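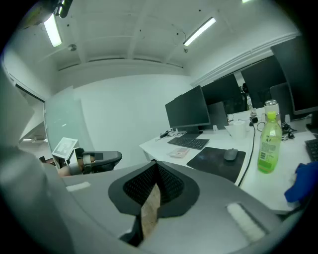

Inicio > Charlas internas > Orden y puestos de trabajo > Notas del ponente

Imprimir | Enviar por correo electrónico

Mesas compartidas: qué se queda y qué se recoge
Notas para la charla de Gonzalo Cifuentes, oficina de Lutosstead

Utilizamos cookies propias y de terceros para mejorar la navegación. Aceptar | Configurar

Apertura (dos minutos, sin diapositiva)

Saludar. Decir que la charla es corta y que las preguntas van al final, salvo las de cables, que se pueden hacer sobre la marcha.

Recordar de dónde venimos: en noviembre se pasó de puesto fijo a mesa compartida. Se avisó por correo y poco más. Desde entonces cada uno recoge a su manera.

Diapositiva 1. La mesa larga

Dejar la foto puesta un momento antes de hablar. Es una mesa blanca como las que tenemos todos delante: monitor negro con la pantalla apagada, teclado, alfombrilla, ratón gris. Eso es el puesto y eso no se toca.

Lo demás es de lo que quiero hablar. Señalar las botellas, la de tapón verde lima y la transparente de detrás. Señalar el trapo azul arrugado del extremo derecho. Señalar la cajita que está a la izquierda del teclado. Preguntar a la sala si alguien la tiraría. Esperar respuestas. Casi siempre sale un sí y un no, y con eso se entra en el punto siguiente.

Diapositiva 2. Tres destinos

Puesto: pantalla, teclado, ratón, alfombrilla, cargador etiquetado.
Taquilla: todo lo personal, incluidas tazas y auriculares.
Bandeja de Fu: lo que no se sabe de quién es. Se guarda 10 días y después se retira.

Insistir en la bandeja. Petrică Costache la revisa y manda la lista al canal general. No hace falta escribirle a él en privado.

Diapositiva 3. Cables

Es el apartado más largo. No correr.

Volver a la foto si hace falta: hay un lío de cables negros a la izquierda de la base del monitor, con un cargador pequeño, y otro grupo detrás de las botellas. Todos negros. Si hay que desenchufar uno, toca seguirlo con la mano hasta el final.

Lo que proponemos:
- Etiqueta en los dos extremos del cable, con el número de puesto.
- Cargadores sueltos, fuera de la mesa al acabar el día.
- Una brida de velcro por puesto. Hemos pedido 200 a Cernanari y están en el armario de material.
- Ningún cable cruzando por delante, salvo el del ratón.

Ka-ming Huang hizo el recuento de cables de la planta y le salieron 138 sin etiqueta. Dar la cifra y seguir, sin comentarla.

Si preguntan por ratones inalámbricos: está pedido presupuesto a Colo, no hay fecha.

Diapositiva 4. Bebidas

Botellas con tapón, sí. Vasos abiertos, en la cocina. La botella se va con la persona, vacía o llena. Las que se queden por la noche van al contenedor y no se guardan en la bandeja.

Chun-hung Chow va a decir que en su zona no hay papelera cerca. Tiene razón. Se pondrá una junto a la columna.

Diapositiva 5. Trapos y limpieza

Los trapos vuelven al gancho del cuarto de limpieza, extendidos. Para pantallas, paño seco. Los productos en espray se echan en el paño y nunca sobre el monitor ni el teclado.

Pendiente de confirmar con Man-lok Yen antes de la charla: ¿quién lava los trapos? Si no hay respuesta, saltarse esta parte.

Diapositiva 6. Monitores

Apagarlos al salir. Las filas de pantallas que no se usan en una semana se anotan en la hoja compartida y se bajan al almacén. Hay mesas con dos monitores, uno detrás de otro, y el de atrás no le sirve a la persona que se sienta.

Presupuesto total del cambio: unos 200 euros, contando etiquetas. Tener la hoja a mano por si la piden.

Preguntas

Apuntar las que no sepa contestar y responder por correo. Repartir las etiquetas a la salida, una hoja por mesa. Los rotuladores hay que devolverlos.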